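October 4, 2024

Manual handling refresher at the Femmont office today, the half-day one. My last certificate ran out in August and Alois Frei had been after me to book. He wanted it done before the forklift people come in.

Started at eight. Veronika Rüegg was the trainer again. She went through the law first, then the spine diagram, then the part on load, task and surroundings. Most of it I knew. The slides have been changed and the old weight chart is gone.

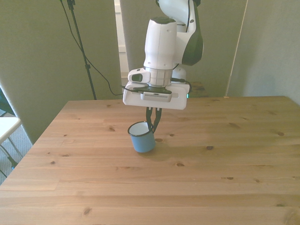
She says people treated the chart as permission and stopped thinking once a box was under the number. I wrote that down. Gion Widmer argued with her over it and she let him talk, then moved on.

After the break we did the lifts in pairs. I was with Mechthild Hofstetter from Bavby. We used the training crates, the marked ones, and had to plan the route out loud before touching anything. I forgot the door both times. Mechthild twisted at the waist setting down and got told. My knees were stiff by the end.

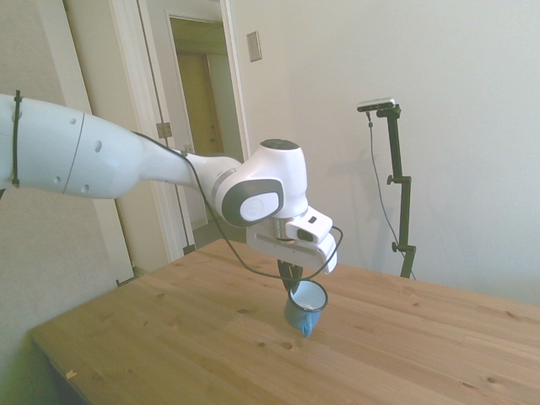
Does a refresher count if you miss the practical? Only the theory part is recorded, and the certificate is held back until you come in and do the lifts.

Two from Tisedska left early and will have to do that. Waltraud Nägeli is keeping the list and will write to them on Monday.

The written test was 33 questions and the time was plenty. I got 31. One I lost was on team lifts, who gives the call, and I had put the tallest person. The other I misread. Gion finished first and sat looking out at the parking lot.

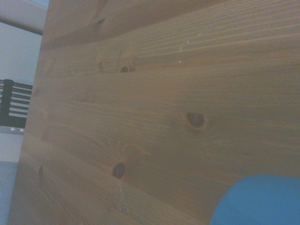 Page 58

Before a lift, look at the place where the load will be put down. Clear it first. If the load must be turned, move the feet. Stop and set it down if the grip changes.

I will read that out to the Lüthi crew as it stands. Home by two. Need to send Alois the certificate number and ask if the mileage goes on this month's sheet.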